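The drift that only happened after lunch

I have spent most of December arguing with a map. The map is winning on stamina, though I think I have it on points.

Some background for those who wandered in from the bread posts. I work on localization for a small delivery robot, the kind that trundles along at the pace of a tired toddler and has to know where it is to within the width of a hand. My part is the visual side: take what the front camera sees, find landmarks in it, match them against landmarks from earlier, and work out how far the thing has moved. The wheels have their own opinion about how far it has moved. A filter listens to both and tries to keep the peace.

For three weeks the visual side had been lying. Not all the time, which I could have fixed in an afternoon. It lied on one stretch of one route, and it lied by a different amount depending on the time of day. On morning runs it was perfect. On afternoon runs the robot came around the side of a building believing it was twenty-three centimeters to the left of itself, with enormous confidence, and then spent the next half block being gently talked down by its wheels.

Tươi Huỳnh, who owns the filter and is therefore blamed for everything, had looked at this first. Her verdict was two words long and the second one was "upstream." She was right, as she is annoyingly often, so the ticket came to me. It already had 30 comments on it. Most of them were people asking whether it had been fixed yet.

I tried the obvious things. I checked the camera calibration. I checked the clocks, because it is always the clocks, and it wasn't the clocks. I lost a full day to a config file which had two settings for the same threshold, one of them spelled wrong and ignored since before I was hired. Fixing it changed nothing, but I got to write a very smug commit message.

At that point I gave up on the real logs and did what I should have done at the start, which was rebuild the bad corner in simulation and drive the sun around it myself. We use Kirkora for this. It's our in-house scene tool, started by Alfie Hebden over a summer and never really finished, in the way that a garden is never finished. You give it geometry and materials and a sun angle, and it gives you camera frames along with the exact pose they were taken from. That last bit is the whole appeal. On the street I have two guesses arguing with each other. In Kirkora I have the truth in a text file.
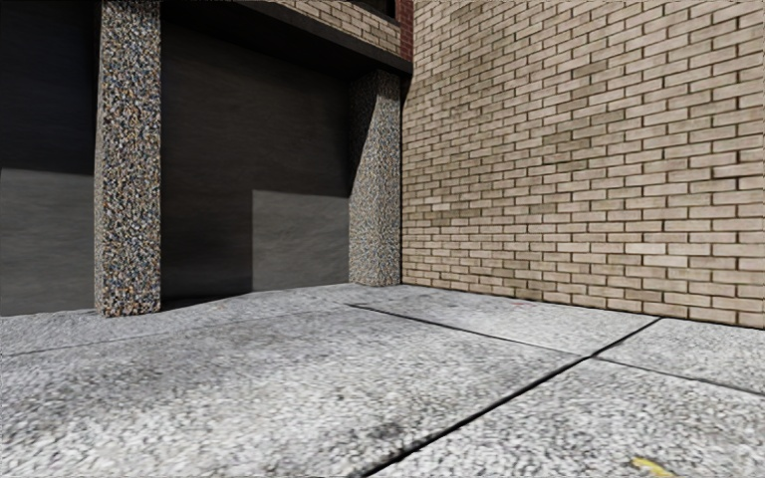
Feature matching lives and dies on corners, and I mean corners in the dull technical sense: small patches where the brightness changes sharply in two directions at once. The detector hunts for them, writes a little description of each, and hopes to meet them again in the next frame. What it wants is a patch that looks like nothing else. What it gets, on a wall of staggered tan brick, is the same mortar joint several hundred times over. I had been blaming the brick for a week, and the brick does deserve some of it. The pebbled columns turned out to be lovely, every speck a different size and color. But the strongest responses of all, the ones the detector ranked top and guarded like family silver, came from the lighter patch on the charcoal wall between the columns. It has a crisp vertical left edge and a nearly level top, and where those two meet is the most perfect corner a detector could ask for. It is also made of sunlight.

So there it was. The corner of a patch of light is a beautiful landmark, bolted to nothing, and we had been saving it in the map.

Within a single run this does no harm, as the sun doesn't get far in the few seconds it takes to roll past. The trouble comes when you match today's frames against a map built earlier. I ran the same path with the sun moved along in small steps and plotted where the shadow landmarks thought they were. They slid along the wall as neatly as beads on a wire. All in the same direction, too, which is the nasty part. Our outlier rejection works by finding the largest group of matches that agree with one another and throwing out the cranks. When the brick matches are a shouting crowd and the shadow matches all say the same wrong thing in unison, you can guess who gets believed.

On the worst sun angle we kept 543 matches after the first pass. I colored the ones sitting on shadow edges bright pink and then stared at the result for a while with my tea going cold. It was a very pink picture.

Now, the fix. I had three ideas and two of them were bad.

The first bad idea was to detect shadows and mask them out. People have been working on shadow detection for a long time, and their papers are full of nice clear results on nice clear shadows. Mine kept deciding that dark wall was shadow and therefore untrustworthy, and that the joints in the pavement were shadow, and on one run that everything was shadow, a position I had some sympathy for by then.

The second bad idea was to keep a separate map for each part of the day. Léonie Rolland, who pays for our storage, heard me out very politely and then asked what I planned to do about clouds.

The idea that worked was Lai-ching Chow's, and it took her the time between the coffee machine and my desk. Score landmarks by how well they survive a change of light, and do the scoring in simulation, where light is free. For each corner on a route we can now render 26 sun positions from the same set of camera poses, run the detector on all of them, and see which landmarks stay put on the geometry. Ones that wander get a low score. The score gets carried over to the real map and used as a weight, so a shaky landmark can still vote when there's little else around, only its vote is worth less.

The catch is that this only works if the simulated corner looks enough like the real one for the scores to carry over. My first version of the pebbled finish was a tiling texture, and the detector spotted the repeat straight away and got all its matches off by one tile. Alfie swapped in a noise-based one and the problem went away. He also put in some faint ripples on the dark wall that I hadn't asked for and would have argued against. They gave the detector a few weak, honest features in what had been a featureless slab, and I have had to be gracious about it ever since.

With the weights on, the afternoon error in simulation dropped under the noise of everything else. On the real route it is better but not gone. The robot is off by a few centimeters where it used to be off by twenty-three, and the remaining error doesn't follow the sun, so it's either a different bug or the same bug in a hat. Tươi has stopped saying "upstream" and started saying "hm," and I am taking that as progress.

Still on my list: the weights are computed offline and take a whole night per route, mostly because I render every pose at full resolution out of sheer laziness. I also need to handle overcast days, when the shadow landmarks don't move but simply fail to exist and the match count falls off a cliff. And the misspelled threshold has a twin in the launch scripts. I found it last night at ten, closed the laptop, and pretended I hadn't.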